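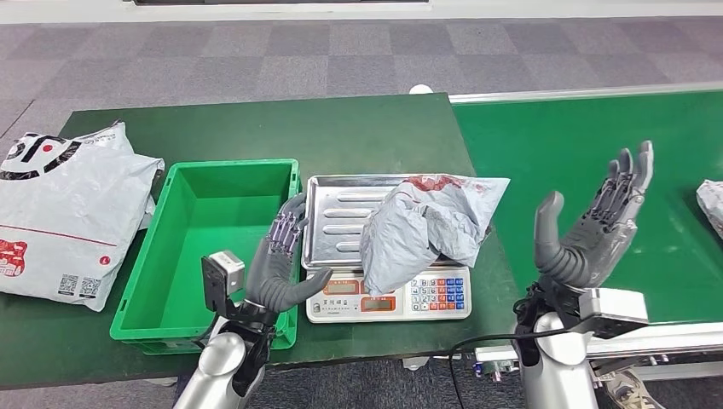
Weight tells you how hard the Earth is pulling on something. You feel it when you pick up a heavy school bag, and you feel it in your own legs when you climb the stairs. We cannot see the pull itself, so we need a tool to measure it. That tool is called a scale, and there are many sorts. A digital weighing scale, like the one between the dark green table and the conveyor belt, gives its answer as a number. An older kitchen scale may have a needle that moves round a dial. Both are doing the same job.

How people weighed things long ago

The oldest kind of scale is the balance. It has a beam with a pan hanging from each end. You put the thing you want to weigh in one pan and add weights to the other until the beam is level. Traders used balances for grain, spices and gold.

The trouble was that people in different towns used different weights. Some used stones and some used seeds. If you bought flour in one town and sold it in the next, you could end up arguing about how much you had. Today most countries use grams and kilograms, and a kilogram is the same wherever you go.

What happens inside a scale

A spring scale has a metal spring inside. When you hang something on it, the spring stretches. A heavier thing stretches it further, and a pointer shows how far it has gone.

Most digital scales have a small piece of metal inside called a load cell. When you put something on top, the metal bends a tiny amount, far too little for you to notice. A thin strip stuck to the metal bends with it, and this changes how easily electricity can flow through the strip. A chip measures the change and works out the weight.

Weighing something in a box

Suppose you want to weigh some apples, but they keep rolling off the scale. You can put them in a bowl, but then you are weighing the bowl as well.

Say the bowl weighs 60 grams. With one apple in it, the scale shows 155 grams. Take away 60 and you have 95 grams, so it is a small apple.

Many scales can do this sum for you. Put the empty bowl on first and press the button marked "tare" or "zero". The number goes back to 0. Whatever you add next is weighed without the bowl.

Why the post is weighed

A letter with one sheet of paper costs less to send than a heavy parcel. Heavy parcels take more fuel to carry, and a van or a plane can only hold so much. The size of a parcel can change the price too.

Try it at home

You will need a coat hanger, two paper cups, some string and a bag of dried beans.

Ask an adult to make two holes near the rim of each cup. Tie a loop of string through the holes and hang one cup from each end of the hanger. Hook the hanger over a door handle. Put a small toy in one cup and add beans to the other until the hanger is level. Write down how many beans you used, then try a different toy. Do you think a bigger toy will always need more beans?

Written by Olga Sepúlveda

More to read
How does a thermometer work?
Why do some things float?
Who invented the metre?
32 questions about the Moon

We use cookies to remember your settings on this site. Accept / Change settings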